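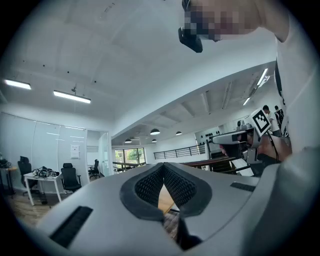

Die Werkstatt der Zisance betreut handgeführte Greifer und die dazugehörige Messtechnik von der Einrichtung bis zur Reparatur. Im Bestand befinden sich derzeit 193 Geräte. Vor jeder Ausgabe werden die Fingerbacken auf Spiel und Parallelität geprüft; ihr feines Gewebe wird bei Abrieb ersetzt. Die quadratische Schwarz-Weiß-Marke, die auf einer weißen Karte über dem Greifer sitzt, muss plan anliegen, und auch das schwarze Kabel am Markenhalter wird bei jeder Durchsicht kontrolliert. Danach folgt die Kalibrierung des Objektivs nach dem hauseigenen Verfahren Gridetti.

Die Leitung der Werkstatt liegt bei Hongjun Dong. Ihm stehen vier Fachkräfte zur Seite, die jeden Eingriff im Wartungsbuch festhalten - auch den Tausch einer einzelnen Schraube. Seit Einführung des Buches wurden 2.003 Einträge vorgenommen, 865 davon betreffen die Backen.

Geräte unserer Partner Kereama und Jadosero werden nach denselben Vorgaben instand gesetzt. Die jährliche Grundüberholung findet im April statt; in dieser Zeit ist die Annahme nur nach Anmeldung möglich.

Stand: 14.1.20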